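**Ticket: 100 mm macro stops focusing partway through a session**
Status: open, waiting on part
Body: Pilavar, bought used
Lens: Zhong 100 mm macro
Also in use: Plasby extension tube (the 20 mm one), tethering cable to a laptop
Dealer: Carnside repair desk

Adding to this as I go so it's all in one place.

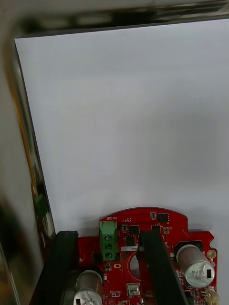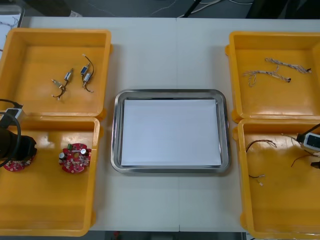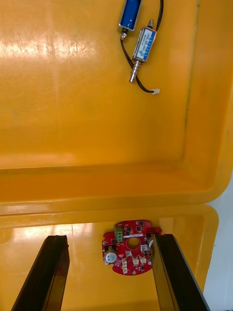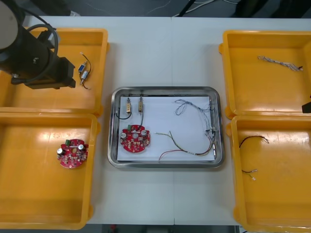 The fault is that the Zhong lens focuses normally at the start of a session and then quits. The motor runs out to close focus, comes back, does it again, and stops. After that the shutter button does nothing and the aperture reading on the top display turns into two dashes. Turning the camera off and on brings it back for a while. I know that some subjects are bad for autofocus. A plain white surface like the one filling most of the first picture has no markings or edges for the sensor to hold on to, and any macro lens will hunt if you put the focus point in the middle of it. That isn't what I'm reporting. Mine hunts on printed text in good light, and a lens that's only hunting doesn't lose its aperture reading.

**What I had already tried before opening this**

- Fresh battery, then a second fresh battery
- Different memory card
- Reset all camera settings
- Wiped the lens contacts with a dry lens cloth

No change from any of it.

**First reply from Carnside (summary)**

They asked for the firmware version on the body, whether the lens does it on another body, whether another lens does it on this body, and whether I was using any adapter or tube. They also asked me to check the focus limiter switch on the side of the barrel.

Firmware on the body is current according to the menu. I don't have another Pilavar body. The kit zoom has never done this, but I hardly ever use it for long stretches.

**Test 1: kit zoom, tethered, no tube**

Camera on the tripod, focus point on a page of newspaper taped to the wall. I took a frame, defocused by hand, took another frame, and kept going for the length of a normal session. No faults. Aperture reading stayed on the whole time.

**Test 2: Zhong lens, tethered, no tube**

Same setup, moved closer. Ran fine for most of it. Near the end it hunted once, out and back, and then locked. Aperture reading did not drop out. I didn't have to power cycle.

I wrote this down as a pass at the time. See later.

**Test 3: Zhong lens, tethered, with Plasby tube**

Failed early. Full fault: hunted, stopped, two dashes. Power cycled, carried on, failed again. It did this 4 times before I gave up. The last time, turning the camera off and on did not clear it, and I had to take the lens and tube off and put them back on.

**Test 4: Zhong lens, not tethered, with Plasby tube**

Same fault. So the cable and laptop are out of it, which I'm glad about because I had already reinstalled the tethering software once for no reason.

**Second reply from Carnside (summary)**

They said the tube was the likely cause and told me to look at the spring pins on the camera side of the lens and on the rear of the tube. Each pin should go down when pressed and come back up at the same height as the others. They said to use a wooden toothpick for this and to keep metal tools away from it.

**Pin check**

Lens pins are all level and all spring back.

On the Plasby tube, one pin sits lower than its neighbors. When I press it with the toothpick it goes down and comes back slowly. If I press it a little sideways it stays down. I tried this several times and it was the same each time. There is also a dull gray line across the top of that pin where the others are shiny.

A low pin would explain the dashes. If it loses contact, the body thinks there's no lens, or a lens it can't talk to. It would also explain why taking everything off and remounting it worked when the power switch didn't.

I cleaned the pin with a small amount of isopropyl alcohol on a swab, let it dry, and worked it up and down. It came back faster after that but still sits low.

**Test 5: repeat of Test 3 after cleaning**

Went much longer before failing, but it did fail. Same dashes. I could bring the fault on by holding up the front of the lens and letting it down again. The Zhong is a heavy lens and with the tube behind it there is a small amount of play in the mount. You can feel it if you hold the barrel and twist gently.

So with the lens sagging a little, the low pin loses contact. That fits with it happening later in a session, when I've been turning the focus ring and moving the tripod head up and down.

**Test 6: with tube, lens supported**

Put a folded towel on a stack of books under the barrel, so the mount was carrying almost none of the weight. No dashes. It did still hunt out and back twice, the same as the single hunt in Test 2.

I should have taken more notice of Test 2. The hunting and the dropout seem to be two separate things that I had been treating as one.

**Limiter switch**

Went back to the question from the first reply, which I had skipped. The switch has two positions, Full and Near. Mine was on Near, or I thought it was. When I pushed it with a fingernail it moved a bit farther and clicked. It had been sitting between the two positions. I've probably been bumping it with my left hand when I reach for the focus ring.

With the switch properly clicked into Near, I ran the newspaper test again with no tube. No hunting at all. Then I set it back to the halfway point on purpose, and it hunted within a few frames. Clicked it home again, and it stopped.

I put a strip of low-tack tape over the switch. It has stayed put since.

**Test 7: tube, limiter taped, lens not supported**

Hunting gone. Dashes came back once, late on, after I tilted the camera down. Remounting cleared it.

**Sent to Carnside**

Told them:

1. The hunting was the limiter switch sitting between positions. Fixed with tape for now.
2. The lost aperture reading and dead shutter button come from one low pin on the Plasby tube, made worse by play in the mount.
3. The body and the cable both look fine.

Asked whether the pin can be replaced on its own or whether I need a new tube, and whether the play is in the tube or in the camera mount.

**Third reply from Carnside (summary)**

The pin block on the tube comes out as one piece and can be replaced. They don't stock it and have ordered it. To check the play, they asked me to mount the Zhong directly on the body and twist it gently, then mount the tube alone and do the same, then the kit zoom.

**Play check**

- Zhong directly on the body: a very small movement, same as the kit zoom
- Kit zoom: very small movement
- Tube alone: clearly more, and a faint tick when it reaches the end
- Zhong on the tube: the most

So most of it is at the tube's rear mount. The four screws on the tube's rear ring were not tight. One of them turned easily with a jeweler's screwdriver. I snugged them all up by hand, a bit at a time, going across and back. I didn't use thread lock because Carnside will be taking the ring off anyway.

Play is less now. The tick is gone.

**Where it stands**

Using the lens without the tube for paid work. If I need the extra magnification I put the tube on, keep the towel under the barrel, and check the top display before each set. No dropouts since the screws were tightened, but I haven't done a long session with it, so I'm not calling that fixed.

I also asked whether the limiter switch can be made stiffer. They said a new switch would mean opening the barrel, and they'd quote for it when the tube comes in. I'd like the quote but will probably stay with the tape.

Please leave this open until the pin block is in. The tube can be dropped off on a Saturday if the desk is staffed then. Can someone confirm?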